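Open day demonstrators wanted: two people, one kitchen table, several hundred questions

Himbridge Robotics Workshop
Room 1413, Lenz Building
Paid, August only

Every August we open the doors and let the public watch our robots work. Every August the public asks when the robots will come and do their dishes, and someone has to answer politely. We are looking for 2 demonstrators to be that someone.

You will host the kitchen table, our most popular stop and the slowest one. Visitors arrive expecting a chef. What they get is a pair of arms thinking hard about a cutting board. Your job is to make the thinking interesting, keep the crowd moving, and put everything back where it was before the next group comes in. 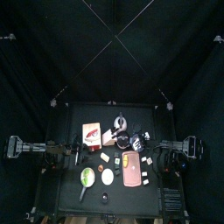
The kitchen table, with both arms in place and the cutting board between them.

What the work involves:

Setting up the table from a printed layout. The layout is fussy. The knife block, the kettle and the black pot all have their spots, and Jörg Kröger will know if the kettle has moved.

Giving a short talk to each group of visitors, then staying quiet while the arms do their part. The second half is harder than it sounds.

Resetting between groups. You will pick up small white cubes. You will pick up the same small white cubes again.

Taking questions from children, who ask good ones, and from retired engineers, who ask long ones.

Stopping the demonstration if anybody reaches over the table. You will be shown the stop button before you are shown the coffee machine.

What we need from you:

A clear speaking voice and comfortable shoes. You should be able to stand for most of a 6-hour shift, with breaks. You do not need to know how to program anything. Two of our best demonstrators so far came from a shoe store and a middle school library, and the library one could silence a hallway by looking at it.

Fluent English is required. Some German helps, as we get a busload from Wundbridge.

What we offer:

An hourly wage, lunch, a shirt in a color you would not have picked, and a paid training afternoon with Frauke Grube, who wrote the talk and will let you change most of it – the safety part stays as written.

To apply, send Theda Gerlach half a page on a time you explained something to a person who was already walking away. No résumé needed. Short conversations will be held at our Urkbridge office, starting at 2 p.m. Bus fare is refunded if you keep the ticket.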